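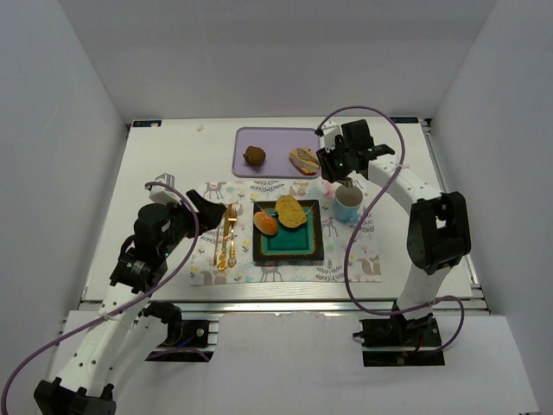
Reso Play Table Sets: Frequently Asked Questions

What is the size of the placemat?
The placemat is 45 cm wide. It fits on most children's tables and also on a normal dining table.

Can my child eat from the tray?
No. The tray and the mug are made for pretend meals only. Please do not put real food or hot drinks in them.

How do I wash the pieces?
Use warm water and a little dish soap, then dry with a soft cloth. The toy bread should not stay in water. Wipe it and let it dry on a towel. We do not recommend the dishwasher for any piece.

Does it matter how the table is set?
There is no wrong way. Many parents begin with the placemat, then put the cutlery with the handles down, toward the child.

From what age is the set suitable?
From 2 years, with an adult near.

A piece is missing from my box. What can I do?
Write to us within 14 days after delivery and tell us which piece it is. We send the piece free of charge from our store in Susia.

Can I combine it with the Sallumex kitchen?
Yes, the sizes are the same. The Ragab picnic basket is smaller, and the tray does not go inside it.

Do you sell to kindergartens?
Yes. Please ask for the price list for groups.

Last updated: 2 September 2026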